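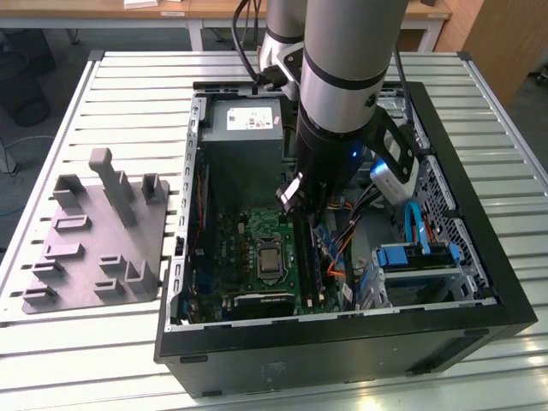 4.2 Budgeting for the disassembly cell

Vendor quotes for robotic disassembly tend to price the arm and leave the rest to the buyer. We think this is where most plans go wrong. At Irnside, the first request for funds covered the arm, its controller and a gripper, and put everything else under "sundries" at $4000. That line was spent before the cell had opened its first case.

Figure 3. Work cell with an open desktop tower laid on its side, the gripper over the motherboard. A printed fixture plate stands to the left of the case.

The missing costs were dull ones. Fixture plates can be printed cheaply, but each change of layout means a new plate and labour to fit it. Cables in a used tower seldom run the same way twice — a loom of loose power wires is a harder problem than a row of memory slots — and the Stirulton estimate we were given made no allowance for either. It assumed 124 towers per week. Chin's own log for October shows 32 in her best week, with a person standing by throughout.

We are also wary of the payback periods quoted for the Clamilus package, which count every hour the arm is powered as an hour of labour saved. Until a supplier can show figures from mixed, second-hand stock, we would advise a buyer to halve the claimed rate, price three sets of fixtures, and keep the manual bench. Leasing may be the safer choice for smaller sites, although the only lease we reviewed (Stan, two-year term) left gripper wear to the customer.

This site uses cookies to improve your reading experience. Accept all | Manage settings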